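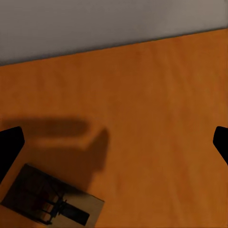

pmalik: Embla Haugen says the Pronora gateway drops its broker session after 18 hours on firmware 2. Mine doesn't. It has been up since January with 22 sensors on it.

ehaugen: Are yours on battery? Mine sleep between reports, and the keepalive runs out while they're asleep.

pmalik: Mains, all of them. Set the keepalive to 2550 seconds and try again.

bevent_user: I wouldn't. A long keepalive just hides dead nodes. Use a last will message and let them reconnect.

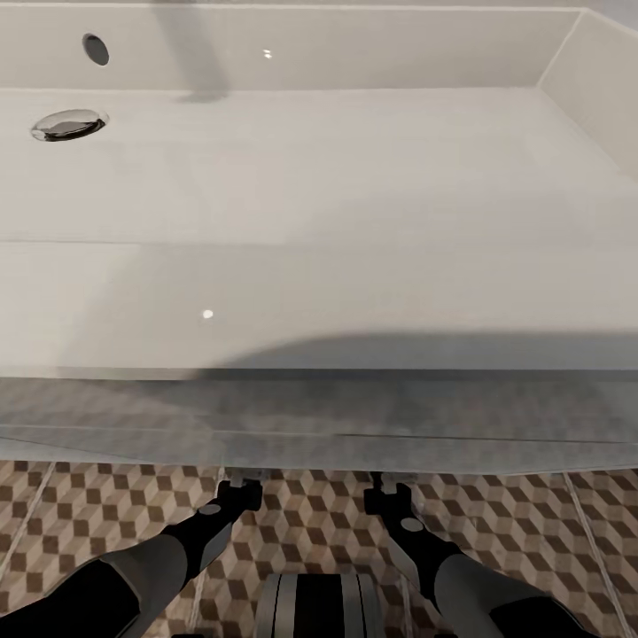 Render: white basin, two robot arms

ehaugen: Reconnecting costs battery - that's my whole problem.

bevent_user: Less than you'd think with session resume on. Engström has it off by default.

ehaugen: OK, I'll try resume on two nodes first.

Tags: IoT, MQTT, gateways, low power

Contact | Prundside Forums | Back to top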